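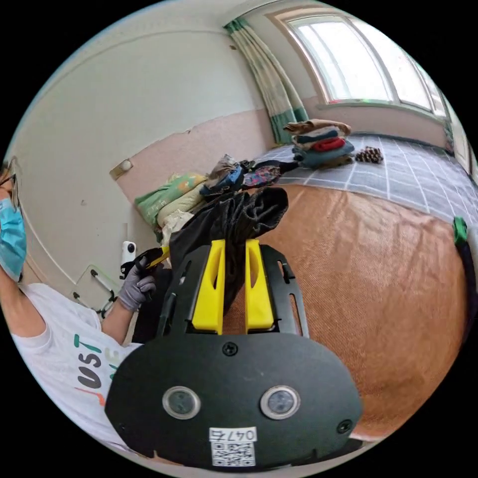 Folding a heap of clothes on the bed

Posted by Annick Bodin, June 3, 2022

Clear enough of the bed to lay one shirt out flat. Push the pillows up to the head end and leave the unsorted clothes there with them.

1. Take one thing from the heap and shake it out twice.
2. Lay it face down and smooth it from the collar to the hem.
3. Fold each side in to the middle, with the sleeves lying straight down the back.
4. Bring the hem up to the collar – thick tops only need this one fold, thin ones can go over again.
5. Start the stack at the far side of the bed, heaviest things at the bottom.

Dark clothes show fluff, so go over them with a damp hand before folding.

Turn trousers the right way out and fold them leg to leg, then in thirds. Socks can wait until the end.

Stop when the stack starts to lean and begin a second one. Carry them to the drawer one at a time.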